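Stasteck 2, a map editor for small games
5th April
by Svitlana Kushnir

I gave Stasteck a month of evenings, which is longer than I gave my last three game ideas put together. It's a tile and room editor for people making small 2D games. You draw the rooms, drop in doors and monsters, and it saves a file your own code can read. Version 2 costs 30 pounds, paid once.

Drawing is a pleasure. The brush knows about corners, so walls join up without my help, and undo goes back as far as I've ever needed, including the evening I filled an entire village with water. My test project, a game about a lost postman called Closine, has 1,150 tiles on its biggest map and scrolling stayed smooth on my old laptop.

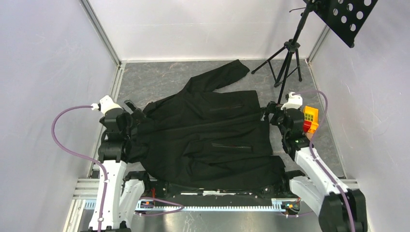
Scripting is where the mood changes. Triggers live in a side panel the width of a bus ticket, and any condition longer than a few words vanishes off the right of it. You can't resize it. I asked on the forum and was told to use shorter names, so my postman now collects 'ltr' and delivers it to 'hse'.

Export is better. There are 9 formats, of which I understand two, and both worked first time. Elba Figueroa, who does the art for Closine, imports her sheets from Skondex and found that animation timings came across but the names didn't. She renamed the lot by hand and has mentioned it since.

The manual is decent up to the chapter on layers, which reads 'coming in May' – no year given. Chaiyaporn, the plug-in everyone recommends for lighting, needs the previous version and sulks if you try it with this one.

Would I buy it again? Yes, for the drawing alone. Try the demo first and open the trigger panel before anything else. If you can live with that, the rest is easy going, apart from saving, which is on F7 for some reason, right beside F8, which closes the project.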